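Bench Rules for Two-Arm Suturing Practice

Print this page | E-mail this page

By Sobia Siddiqui

These are the rules we keep taped beside the practice bench at Garel. They cover stitching on tissue pads with a pair of robot arms, and most of them work just as well for a home-built trainer. None of this is for use on patients.

Before you start

1. Check both instruments with the power off. Look at the wrist screws and pivot pins. A loose pin shows up as wobble at the jaw tips.

2. Lay the drape flat, then set the pad on it. If you can slide the pad with one finger, it will slide under the arms too.

3. Aim the light at the stitching area and leave it there. Moving a lamp mid-stitch changes the reflections, and shiny jaws are hard enough to judge already.

4. Set the speed limit to 24 percent for new users and 48 percent for everyone else. Write the setting in the log.

While stitching

5. One arm moves at a time until the first knot is down.

6. Bring the instruments in from opposite corners. The shafts should never cross above the pad — if they do, back out and start again.

7. Keep the knot and both jaw tips in view when handling the thread. Watch the slack as well, as a loop can catch on an open jaw.
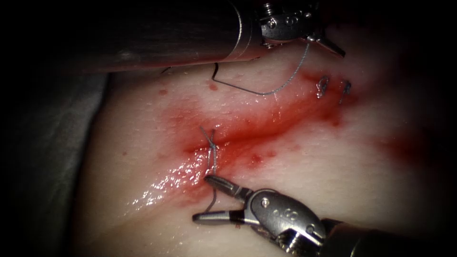

8. Stop before you trim. Read the next move aloud, then make it.

9. Hands stay outside the taped line whenever the arms are live. Thread that needs freeing by hand means pressing the stop button first.

Cleaning up

Park both arms, switch off, and wipe the jaws with a damp cloth. Dry them with the jaws open. Pads go in the lidded bin and drapes go in the wash on their own. Needles are counted back into the tin.

Reader comments (3)

Yasir Jafri: What do you use for the taped line? Ours peels up after every wash-down.

Sobia Siddiqui: Floor marking tape, and clean the bench with alcohol before it goes on.

Ruben Van Damme: We stop for a break after 29 minutes. Rule 5 slowed us down at first but I would keep it.

Contact | Copyright Skustitstead Workshop Pages | Back to top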